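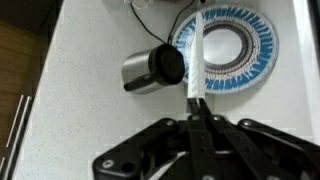

A speckled white worktop, with a patterned plate and a steel container on its side.

3 min read

Pale speckled worktops are sold on the promise that they hide everything. They do, and I have never understood why that is meant to be good news. Crumbs, sugar and dried splashes of milk vanish into the pattern and stay there until your sleeve finds them.

I have had one for long enough to have been told to buy all sorts for it. The Gadoser stone cream, for instance, which left mine looking much as warm water and a drop of washing-up liquid leave it, only with a smell. Wipe, rinse the cloth, wipe again, dry with a tea towel. The drying is the bit people skip, and then they blame the worktop for the smears.

To find what you've missed, crouch until your eyes are level with the surface and look towards the window. Or run a dry hand over it. I trust the hand more.

For dried-on blobs, lay a wet cloth over them and go and do something else. If they still won't shift, use the edge of something plastic, held nearly flat. I've read that a metal blade is fine "if you're careful". I was careful in June and can show you the mark.

White things get lost on white. A thin plastic knife will sit there in plain view while you go through the drawer for it. Some people swear by coloured handles or those Stistix dots, but the dots on mine came off in the sink. Putting small things down on a plate works well enough, and a plate with a busy rim is easier to spot than a plain one.

Steel containers are happier upright. On their sides they roll, and the ones with a handle roll until the handle stops them, usually just past where you wanted. Buff them with a dry cloth, along the brushing and never across it. Anything with a cable gets unplugged first and kept out of the washing-up bowl, whatever the box says about easy cleaning.

As for the sealant a man at Likdale wanted to sell me, I asked what it would do on a worktop that doesn't soak anything up. He said it would give peace of mind. I bought a new dishcloth.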